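Home Posts Recipes About Archive

Baking by the clock

2024-09-13
Posted by Morena Martinelli

I started keeping a baking notebook in July, mostly to settle an argument with Raffaele Pellegrini over whether my kitchen was too warm for butter dough. He said yes. I said the recipe was at fault. We were both partly right, and the notebook now has more pages in it than I planned.

The recipe came from his mother, Manuela. She wrote it out on the back of a gas bill, and it assumes you already know most of what you need to know. "Fold, rest, fold again" is one whole step. She doesn't give a resting time because she goes by how the dough feels under her hand. I don't have her hand, so I needed times.

My first few batches leaked butter all over the tray. I was resting the dough for half an hour between folds, and in a cool month that might be enough. In July it wasn't. The dough went soft at the corners before I had the rolling pin out, and once the butter has smeared into the flour there isn't much you can do except call it brioche and eat it anyway.

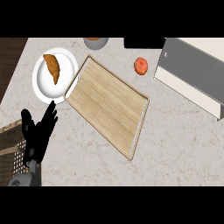
What fixed it was going slower. I now make the dough in the evening and leave it in the refrigerator for eight hours before the butter goes in. I do one fold, put it back, and go do something else. If the dough pushes back when I roll it, it gets another rest. Written down like that it looks obvious, but I had been trying to get the whole job done in a single morning.

Flour mattered less than I expected. I tried a strong bread flour and then the ordinary kind from the corner store. The strong one was harder to roll and the layers came out a little chewy. I've gone back to ordinary.

Butter mattered more. The cheap stick kind has more water in it and cracks when it's cold. I buy a block now, and I take it out just long enough that it bends without snapping. Manuela told me that on the phone in one sentence, after I had spent two weeks working it out for myself.

My oven runs hot, so I set the dial lower than her recipe says and keep the tray on the middle shelf. I turn it once, halfway. The back left corner still browns first. I've stopped putting anything there.

I also froze half of the last batch, shaped but not baked. They went on a lined tray until hard and then into a bag. They need a night in the refrigerator and then a couple of hours on the counter before they go in the oven. I liked them as much as the fresh ones, and I didn't have to get up early.

Next I want to try her almond filling. That recipe is on the back of a different bill and Raffaele is still looking for it.

Newer post Older post

Contact | © Morena Martinelli | Back to top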